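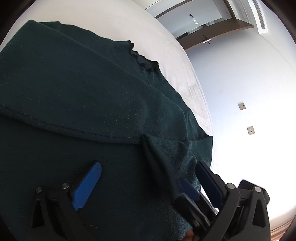

Thread last edited 15/10/2020

Right, wool washing thread, as promised to Murali Joseph, who felted a cardigan in August and is still sulking

1/ Check the label. Hand wash means hand wash. "Wool cycle" on my old machine meant 40 degrees and a prayer

2/ Cool water, bathroom sink. Small squirt of wool stuff. I get the big bottle from the market in Skenton, does me up to 100 washes if I'm mean with it

3/ Push it under, leave it 7 mins. No rubbing. No wringing!! Squeeze it like a sponge you feel sorry for

4/ Rinse in water the same temperature. Going from warm to freezing is what did for Murali's I reckon

5/ Lift it out with both hands underneath. Wet wool is heavy and the sleeves will grow if you let them dangle -- ask me about my monkey arms jumper

6/ Roll in a towel, kneel on the towel. Best bit tbh

7/ Dry FLAT. Bed, airer, top of the piano, dont care. Never on a hanger, you get shoulder horns. Dark greens and navys well away from the window, mine faded in a stripe

8/ Ribbed necks go wavy. Pat them back with your fingers while damp, then leave alone

9/ Oi-ling Hsueh asks about bobbles. Cheap comb, short strokes, stop before you think you should. Electric shaver made a hole in my good Gistside one, never agian

10/ Moths. Cedar balls did nothing for me. Freezer bag, two weeks in the freezer, out, brush it, put away clean. They go for the dirty bits, food mostly

11/ Someone wanted to know if dry cleaning is easier. Yes. Also the place in Didville lost my scarf so

12/ Darning is a separate thread, need to find my mushroom first

Replies open, back after tea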